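4.3 Working alongside the arm at a teardown station

This section is for bench staff at Vaminley who used to open and strip desktop computers by hand and now share the station with the Prarnance cell. Read section 4.2 (Start-up checks) first.

What has changed

The arm takes over the repeat lifting and pulling inside the case. You still decide what is worth saving, you still release anything held by a lever or latch, and you sign off each unit. The old hourly target of units per person no longer applies. Output is now logged per station, and time spent clearing a stop is not counted against the operator.

Loading a unit

1. Press HOLD on the station panel and wait for the steady amber light.
2. Check that the power cord has been removed and the unit has been unplugged for at least 90 seconds.
3. Lay the tower on its side on the work surface, open side up.
4. Take off the side panel if the previous shift has not done so, and put it in the panel rack.
5. Move loose cables away from the parts to be pulled. Do not cut them.
6. Open the CPU socket lever and take out the processor by hand. Place it in the tray marked HOLTETURA.
7. Step back behind the floor line and press RELEASE.

NOTE: Keep all 700 mm of clear space in front of the station. Boxes left there on a Friday tend to still be there on Monday.
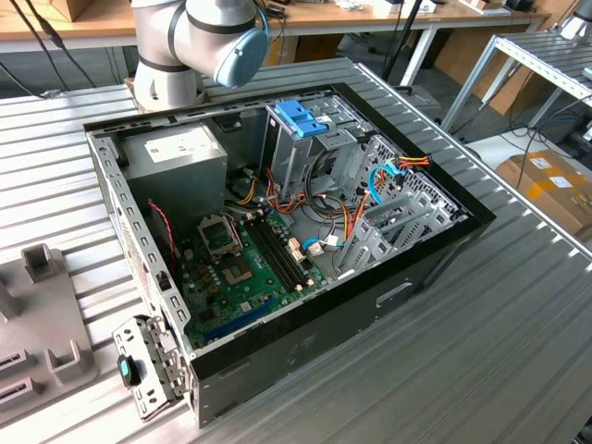 Figure 4-6. Tower on its side with the interior facing up. CPU socket empty, lever raised.

CAUTION: Never reach into the case while the light is green, even if the arm is standing still. It may be waiting on the next command.

If the arm stops during a job

1. Press HOLD. Do not push the arm out of the way.
2. Look for a snagged cable first - it is the usual cause.
3. Free the cable, then select RESUME. If the same stop comes up 2 times on one unit, select MANUAL and finish that unit by hand.
4. Enter code 135 in the shift log with the unit number.

Rotation and training

Operators change stations at the midshift break. Anyone who has not worked a unit fully by hand since March should ask for a manual bench shift, as MANUAL mode depends on those skills. Requests go to Hanne Ruotsalainen, who also keeps the sign-off sheets for the Miettinen course.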